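30 December 2018
By the Sunday Drawer

Eseck loose crew sweatshirt, cream. Quick review, because I said I'd do it before the year was out and the year is almost out.

Short version: good. Soft, big, warm enough, shows everything you spill on it. Buy it if you want a sweatshirt to work in. Skip it if you want to look tidy. Longer version below, typed fast, laundry's going.

Bought 2. One cream, one gray. Paid $32 for each at Tendadent, the shop and not the website, so I got to put it on first. Do that if you can. The sizing is strange. I'm a medium in most things and the medium on this is wide. Shoulders drop way past where my shoulders stop. That's the cut, it's meant to do that, the label says loose and they weren't kidding. I tried the small as well and it was better across the back but tight at the wrists, so back to the medium. If you hate extra fabric under your arms this is not your sweatshirt.

Fabric. Tag says 100 percent cotton. Brushed on the inside, smooth outside, middling weight. Heavier than the thin ones you get at the grocery store, lighter than the old gym kind that stands up by itself. First day there was fluff all over my black undershirt. Second day too. After the first wash it mostly quit. The gray one fluffed less, don't know why.

It wrinkles. Not badly, but pull it out of a bag and it looks like it came out of a bag. I don't iron sweatshirts and I'm not starting now. Hang it up overnight and the worst drops out. Folded in a drawer it keeps a line across the chest till lunchtime.

Neck: nice. Wide enough to get over my head with glasses on, which matters to me more than it should. Lies flat at the back. Hasn't gone wavy yet, and that is always where the cheap ones go first. My old Šťastný sweatshirt had a neck like lettuce by April and that one cost more. I still wear it for painting.

Cuffs are ribbed and they've got some grip to them. Push the sleeves up and they stay up for a good while, then slide, then you push them up again. Fine for dishes. Fine for bread dough if you don't mind a floury elbow. The ribbing on my right sleeve is already a touch looser than the left and I'm right handed so that figures. I'd like it a half inch longer in the sleeve, I have long arms. Somebody with regular arms will be happy.

What I do in it: setting tables, clearing tables, wiping, reaching across things. A lot of leaning over. So the stuff I care about is a little different from what a regular clothes review cares about. Does it ride up when you bend? A bit, at the back, not enough for a draft. Does the front hang down into the plate? Yes if you're careless. There's a lot of front. Looser body means the hem swings forward when you lean, and I've had gravy on it, and once the butter. A snugger hem would fix it. Maybe they think that spoils the look. I'd take the snug hem.

Shoulders though. Very good. Arms out in front for ages and nothing pulls across the back, no seam digging in at the armpit. I wore the Šťastný for the same sort of day and came home with red lines. None with this. Honest comfort is really the whole reason to buy it.

Warmth. Okay indoors, okay in a big drafty room, not okay outside without a coat once it's under freezing. I don't overheat in it unless the oven's been on. The gray feels warmer than the cream, which has to be in my head since they're the same thing.

Color. The cream is a proper cream, a little yellow in daylight and nearly white under strong lamps. I like it. I also regret it. So far: coffee (came out), tomato (came out, took two goes), pen on the cuff (did not come out, is a cuff with pen on it now). I use Avora powder, the plain one, cool wash, inside out, no softener. Softener makes the inside slick and I don't like the feel. Dried flat over the rack the first time and it took forever, over a day, so now it goes in the dryer on low. Shrank a tiny bit in length, not in width. Wish it were the other way round.

Pilling: under the arms, light. Also along the front where a bag strap rubs. I went over it with the little shaver and it looked fine again. Ask me in a year.

Necklaces. OK so this is a small thing but I wear a beaded one most days and some sweatshirts eat them. Fuzzy ones especially, the beads get a hair wrapped round them and then you're standing there picking. The outside of this one is smooth enough that the cord just sits on it. No snags, no marks left on the fabric. It does slide about some because the neck is wide, and when you bend over the whole thing swings out, but that's a necklace for you. Black beads on cream looks good I think. Black beads on the gray you can hardly see from across a room, didn't bother after the first time.

Things I don't love:

The tag. Sewn in, scratchy, right at the nape. Cut it out on day one and the stub scratches worse. Unpick it with a seam ripper if you have one. Took me five minutes and I'm not careful.

No pockets. I know, it's a crew. Still.

Bulk. Won't go under my fitted jacket at all. Sleeves bunch up at the elbow and I look upholstered. Goes under a big coat no problem.

Loose threads inside the left cuff on the gray one. Snipped, nothing unraveled. Cream one was clean.

The bag it comes in is huge and I don't see why a sweatshirt needs it.

Compared to the Šťastný, quickly: that one's thicker, holds its shape better in the body, worse at the neck, much worse across the sholders. If you mostly sit, get the thick one. If you mostly stand and reach, Eseck. Compared to anything I've had for half the money: better fabric, about the same stitching. You're paying for how soft it is and I guess I'm OK paying for that.

Would I buy it again. Yes, in a darker color. Would I buy the cream again? Ask me after the next tomato thing. Probably yes, it goes with everything and I keep reaching for it over the gray one, which says something.

Sizing again as I know people skip down: go by your wrists and not your chest. If you're between two sizes and you don't like it baggy, take the smaller and stretch the cuffs over a jar overnight. Works fine, did it with another one.

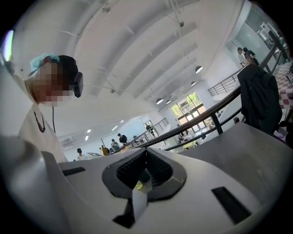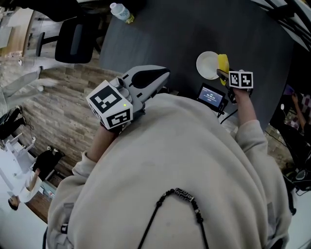

Cream top, dark beaded necklace over it.

Four out of five. Loses one for the tag and the swinging front. Dryer's buzzing, will add to this if the neck goes.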